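Home | Stories | Submit | About

THE ROOM WITH THE FIREPLACE

At Lachance the night shift began at ten, and I was glad of it, for the office was quiet then and the learning system needed many examples. My work was simple. I wore the gloves, I moved the arms inside the made room, and when a try was finished I marked it good or bad. Donix, who paid for the work, wanted 2000 tries. By January I had given them 1045.

I knew that room better than my own flat in Niruvwood. It had no smell and no weather, but in my head I lived in it.
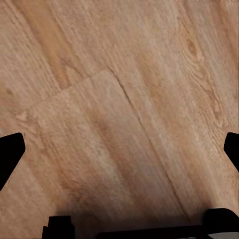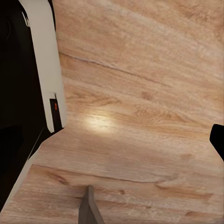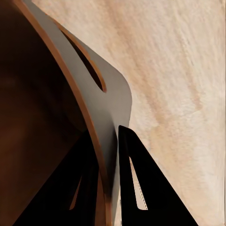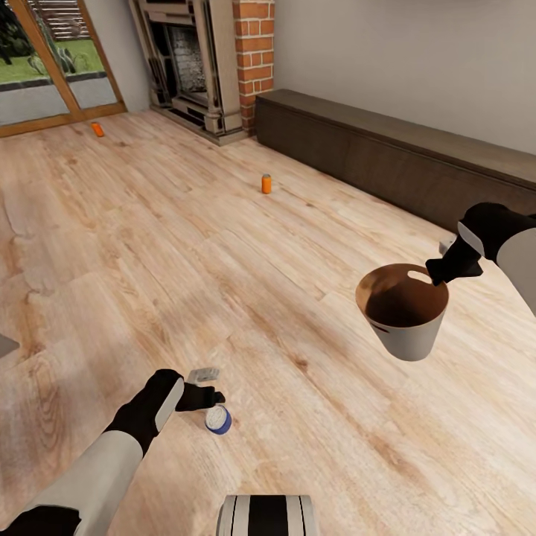 My mother never understood what I did for money. On the telephone I told her that I was teaching, and she was proud, and she asked how old the pupils were. I did not know how to answer. So I told her about the house instead -- the brick beside the fireplace, the glass door with the green lawn behind it, the white bucket I must lift by its rim. She asked who cut the grass. I said that it was always the same height, and she thought it must be a very good neighbourhood.

One night, at try 1046, I did not reach for anything. I turned the view to the door and let the arms hang. The rule from Damitix, who made the gloves, was that an idle try must be thrown away, because the system learns whatever we show it. I waited a long time, looking at the colour of the lawn. Then I marked it good.

In spring they ran the system alone for the first time, and we all stood behind the screen with our coffee. It put away 2 things very neatly. Then it stopped, turned to the glass door, and stayed there.

"What is it doing?" asked my supervisor.

I said that I would look in the records, and I went to wash my cup.

Contact the editors | Copyright Niruvwood Story Pages | Back to top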